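Bare-root hornbeam, second winter

12 March 2022

The hornbeams along the north fence have made it through a second winter, most of them anyway. I walked the row this morning before the ground thawed and scratched the bark on every one with a thumbnail. Green under the bark on all but 2, and those were the ones sitting in the low spot where the downspout empties.

I bought them bare-root from Rindetti, which was the only nursery I could find that would sell small whips in bundles of 20. They came wrapped in damp newspaper inside a feed sack. The roots were better than I expected, with plenty of fine growth, though a few had been cut back hard on one side. I soaked them overnight and planted the next day.

American hornbeam is slow. People who want a screen in three years should plant something else. In the wild around here it grows under bigger trees along creeks, and it likes the same thing in a yard – some shade, soil that holds water, and no grass right up against the trunk. Mine get sun until lunch and then the garage shades them. The leaves scorched a little the first June, less the second.

I mulched with chips from the pile at Kandevdale, kept a few inches back from the stems. Voles are the main trouble. They tunnel under the snow and chew the bark at ground level, and you don't find out until spring. I put hardware cloth cylinders around each tree in the fall and pushed them down into the dirt. It took most of a weekend and my hands were a mess, but there is no chewing this year.

For pruning I'm leaving them alone except for crossing branches. The older hedge out by the Trerkby trailhead was topped early, and it is thick on top now and bare at the knees. I would like mine to fill in low first. If a leader dies back I'll pick a side shoot and tie it up to a stake.

The two dead ones come out as soon as I can get a spade in. I'm going to try buttonbush in that spot, since it doesn't mind standing water, and run a length of drain pipe out past the end of the row.
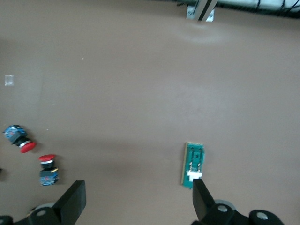

The pipe has to go in before the buttonbush does, so that is next weekend if the ground is soft enough.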